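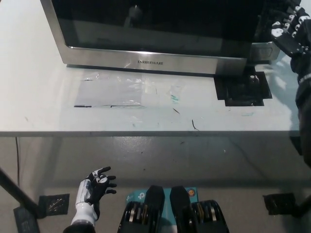
I have owned four microwaves as an adult, and I have been on speaking terms with two of them. The latest lives on the white table in our break area, where it heats lunch for everyone on the floor and gets thanked by none of us. It's a Farberware, and you can't forget it, as the name is printed in small dark capitals right in the middle of the silver strip under the door. The rest of the front is mostly a big dark glass door with a brushed silver border, and that door is the reason I'm writing a review of an appliance most people choose by whether it fits.

Let's start with the looks, then. Stainless steel in a shared room is a bold choice. It looks terrific in the store, under lights set up by people who want you to be happy. In a break area it becomes a record of everyone who had chips for lunch. I wipe ours down with a damp cloth and then a dry one, which takes two minutes, and it looks expensive until the next person wants soup. The dark glass is the same story, only shinier. It reflects the room behind you, so you can see who is waiting for their turn and how they feel about your baked potato.

The control panel is on the right, where I like it, and it's silver too, with a rounded shape that sticks out a little. I was ready to hate this. I had come from a flat black panel on a machine so sensitive that brushing past it in a sweater would start a two-minute cook. With this one I have yet to start anything by accident. I have stopped plenty of things by accident, but I put that down to me.

Now, the cooking. It heats coffee properly. It heats rice properly if you add a spoonful of water and cover the bowl. Frozen lasagna comes out the way frozen lasagna comes out of every microwave ever built, with edges like roof tile and a middle from the Ice Age. Mavis Park swears by half power and twice the time, and she's right, but you have to be Mavis Park to have that kind of patience at noon. Popcorn is good if you stand there and listen. Do not go and check your mail. We had an incident in April and the smell is still part of the culture.

My biggest gripe is the beep. It beeps when it's done, which is fair, and then it goes on reminding you in the tone of a smoke alarm with a grudge. Demetrius Hutchins can now get from his desk to the door before the second round, and he used to be a man who took his time.

It also takes up more table than you'd think. Measure first, and measure the depth as well as the width, and leave some air behind it. We put ours toward the back, so there's a strip in front for setting down a hot bowl. I wouldn't buy it for a narrow shelf. Kristine Manalastas tried it on the Hirklow cart we used to have, and the cart has since retired.

Cleaning the inside is easy enough. A mug of water with a slice of lemon, a few minutes on high, then wipe. The turntable goes in the sink. Lucyna Witkowska does this without being asked, and I'd like it in writing that I have noticed.

So would I buy it again? Yes, with a bit of a sigh. It does the job and the panel behaves itself. If you live alone and own a good cloth, add half a star. If you share it with people who believe tomato sauce doesn't need a lid — take the half star back off, and buy the cloth anyway.

Three and a half stars. The lasagna was not considered.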